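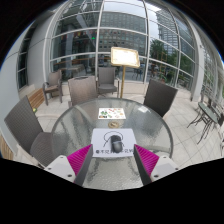
Fig. 4 – Souris posée sur la feuille de repérage, table à plateau de verre.

4. Raccorder et régler la souris

Cette section concerne les postes équipés du logiciel de caisse Zavenard. Le clavier et l'imprimante doivent déjà être installés (section 3).

4.1 Raccordement

1. Fermez la session en cours et attendez l'écran d'accueil.
2. Branchez la souris sur un port USB situé à l'arrière de l'unité centrale. N'utilisez pas le port réservé au lecteur de codes-barres.
3. Patientez jusqu'au message « Périphérique prêt ».
4. Si le message 362 s'affiche, débranchez la souris, redémarrez le poste et reprenez à l'étape 2.

Attention : ne tirez jamais sur le câble pour le débrancher. Saisissez la fiche.

4.2 Choix de la surface

Le verre transparent ou brillant peut perturber le capteur optique. Si le pointeur saute ou reste immobile, glissez une feuille de papier mat ou un tapis sous la souris.
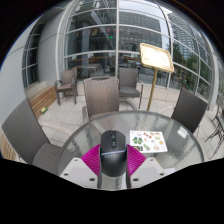
Fig. 5 – Souris soulevée au-dessus du plateau, molette visible.

4.3 Réglage du pointeur

1. Ouvrez Paramètres > Poste > Pointeur.
2. Réglez la vitesse sur 600. La valeur d'usine est 333.
3. Pour un gaucher, cochez « Inverser les boutons ».
4. Validez, puis ouvrez un ticket d'essai et faites défiler la liste des articles avec la molette.

Remarque : le réglage est enregistré par utilisateur. Chaque vendeur doit le refaire à sa première connexion.

4.4 Nettoyage

Débranchez la souris. Essuyez la coque et le dessous avec un chiffon sec. Ne pulvérisez aucun produit directement sur l'appareil.

Passez ensuite à la section 5, Tiroir-caisse.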